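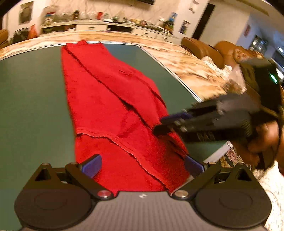

What happens at a Selance open day?

Mostly cloth gets folded, slowly, by people who have been doing laundry all their lives and are surprised to find it hard.

About Selance

Selance teaches robots to handle fabric. We are a small company with an ordinary web page and an unusual number of towels. Our founder, Yanti Tambunan, started it after a long career in industrial automation, where everything she was asked to pick up was rigid and stayed where it was put. Cloth does neither. She has described the change of field as a step down in pay and a step up in swearing.

The work goes like this. A person holds a gripper in each hand and does a household job with them: folding, smoothing, hanging, turning a sleeve the right way out. The recordings go to our software team in Renden, who use them to train the arms. We like to work in places where people live, on whatever table is there, because a robot that can only fold in our office is of use to us alone.

The open day

Twice a year we let the public in. Our November open day was held at Grullatwood and drew 551 visitors, over 200 of them before lunch, when the coffee was still free. If you have been to a robot show with music and a fog machine, please adjust your hopes. We have a table, a piece of fabric and a person concentrating.

The red cloth is the one most visitors meet first. It's long, it has a stitched hem, and it likes to bunch up at one side as soon as you have the other side straight. You take a gripper in each hand, bring the blue pads down on the fabric and try to move the top layer without dragging the bottom one along. Most people grab too much. Engineers grab too much and then explain why. Children under 11 are generally good at it and leave bored.

After that you can watch one of our arms try the same fold. It is slower than you are. It also doesn't get annoyed, and by mid-afternoon that starts to count for something. We run the arm live, with no edited highlights, so a certain number of failures come with the ticket. The ticket is free.

Rweyemamu, and why it has a name

Rweyemamu is our current training program, and the thing visitors ask about most once they've learned to pronounce it. It covers flat pieces only: towels, scarves, table linen, pillowcases. So far it holds 2,795 recorded folds, good and bad. We keep the bad ones. A fold that goes wrong and gets rescued teaches the arm more than a clean one, or so Yanti argues, and she has supplied plenty of both.

Fitted sheets are not part of Rweyemamu. We are asked about fitted sheets every single time. We have no date for fitted sheets.

Who we are

We're a mix of software people, mechanical people and a few former garment workers who taught the rest of us what a selvage is. Everyone at Selance takes a turn with the grippers, including the person who does our accounts — her napkins are excellent. New hires spend their first week folding before they are allowed an opinion on the software.

Coming to see us

The next open day is in spring. School groups and care homes can ask for a separate visit on a weekday morning, and we'll keep the talk short. Wear sleeves you can push up. Leave big bags in the car if you can, and bring a piece of your own cloth if you'd like to see how the arm copes with it. We can't promise to give it back folded.

Write to us through the contact form and say how many of you are coming. Yanti reads the messages herself, usually late in the evening, so the reply may be brief.

Page last updated December 30, 2019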